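Dretorley Field: Game Day Staff and Oral History Participants Wanted

Dretorley Field is hiring for the coming season. The ballpark opens its gates in January for winter league baseball and stays in use through the end of the summer schedule. We need ushers, ticket scanners, concession workers and grounds crew. All positions are part-time and paid by the hour, and shifts run from two hours before first pitch until the stands are cleared.

Ushers work one section for the whole game. You check tickets, help people find their seats and keep the aisles open. Concession workers need a food handler card before their first shift. Grounds crew must be able to lift 50 pounds and work in the rain.

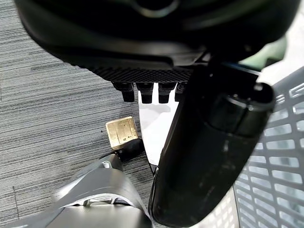

Kayode Okonkwo writes: I ushered on the third base side last season. Bring a seat cushion for the breaks and ask for the upper rows in hot weather, they get shade by the fourth inning. Training was one evening and it was paid.

Training is still paid this year, and new hires get a jacket and two shirts. Parking in the Cedeck lot is free for staff with a badge.

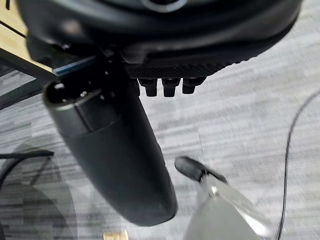

Now hiring: game day staff, Dretorley Field

We are also looking for people to talk to us about the old grandstand, which came down to make room for the present one. It held 2171 people. If you played there, worked there or had season tickets, we would like to record an interview with you for the Yusuf Room, our history room behind section 2. Interviews take an hour. 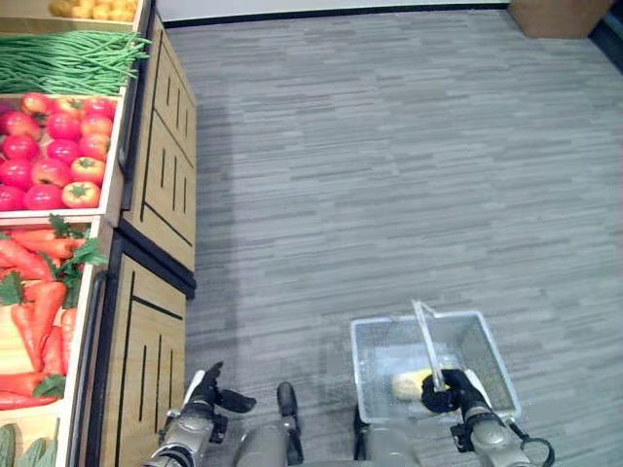

Adaeze Afolabi asked whether family members of former players can take part, and whether she could bring her father's scorebooks. Yes to both. We will scan the books while you wait and hand them back the same day.

To apply for a job, pick up a form at the ticket office or write to Game Day Staffing, Dretorley Field, 1493 Denus Avenue. List the positions you want in order and any dates you can't work. Applicants must be 16 or older, and 18 for concession stands that sell beer.
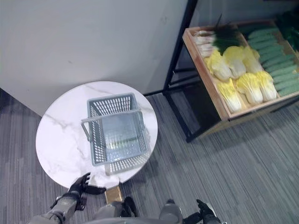 For the interviews, no form is needed. Leave your name and phone number with Aliki Tsolakis at extension 386 and say which years you remember best. Job applications and interview sign-ups both close on 11 October 2026.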